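Grip Test

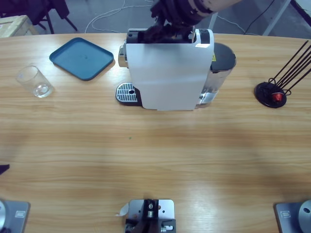
Run 114. Sperling fingers on, Zeva fingers in the drawer. Coffee again.

I had until noon to pick one. The email from Santhorpe said so, twice, the second time in bold. Two sets of fingers, one arm, one report, four pages maximum, no adjectives. They wanted a number they could put in a box.

So, numbers. Zeva, 143 runs the week before. Fast. Lovely fast, in and out, never a wobble, and then every so often it would close on nothing and carry on as if it had the thing. Lift nothing, carry nothing, drop nothing, finish. Log says success. I'd stand there with my pen.

Sperling was slow. Sperling felt about. It would go down, touch, stop, come up a hair, go down again. My notes from the first morning say "like my gran looking for her glasses" and I had to cross that out because of the adjectives rule, though there isn't one in it, I checked.

Pod, slot, close, cup, button. Five steps. I had written them on my hand at some point and they'd not washed off.

Run 115, fine. 116, fine. 117 it stopped.

Not a fault. No red light, nothing in the log but the time. It had gone down to the machine and touched and just stayed there. I gave it ten seconds. Then thirty. The controller was the new Toturau one, grey box, fan like a hairdryer, and the fan was going so it wasn't dead. Position steady. Force steady, tiny, less than you'd use on a bruise.

I should of hit reset. The sheet says reset at thirty.

I didn't. I was tired and it was quiet and I suppose I wanted to see. At fifty seconds it moved, one finger only, along the rim. Slow. Back again. Then it lifted clear, went home, and waited.

I went over and looked. Ran my own finger where it had gone. Tiny burr in the plastic, a nick, so small I had to go over it twice. 2,771 cycles on that machine if you add up everyone's, and not a word about a nick in any of the logs. Zeva had gone past it 143 times.

Was it in the spec? No. Was there a box for it? I looked. Time to grasp, time to release, drops, retries. Run 117 went down as a timeout. One fail. I wrote it in and then sat there and looked at it.

Phone went. Santhorpe. Were we on track, they had a supplier call at one and needed the name. I said nearly. They said which way was it leaning. I said I'd got one more to do.

Put the Zeva fingers back on. Four bolts, a cable, teh fiddly clip. Ran it. Nineteen seconds, clean, perfect, straight past the nick. Took them off again.

Sperling back on. Bolts, cable, clip. Eleven forty. It went down, touched, stopped.

I put my hand flat on the table, don't ask me why, and waited with it. The fan going. The finger went along the rim, and back.

"I know," I said. "I felt it too."

Then I opened the report, found the box, and started typing outside it.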